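Monday, and the mezzanine is finally ours

5/29/23

I have been promising you a post about the new place in Grestside for ages, and I kept putting it off until it was tidy. Well, it still isn't tidy, so you're getting it as it is!

We have the upstairs bit, which looks down over everybody else, and I love it more than I expected to. The light comes up from below all morning. Flora Mowat found us the little blue table (she paid 2 dollars for it at the Landry sale, and won't let me forget it) and we decided it would be our snack corner – microwave on the far side, fruit on the near side, and no laptops allowed. That last rule held until lunchtime.
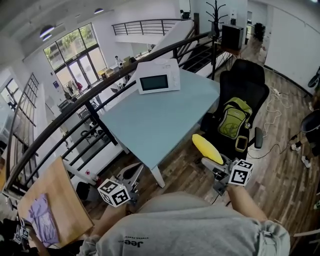 The cables are next on my list, and I do mean it this time. I'd like them all run along the wall before the rug from Bradomville gets here, and my mother has offered us a shelf for the bags so the good chair can go back to being a chair. After that I want a plant, a big silly leafy one, by the railing. Flora says a fern. I'm still thinking it over.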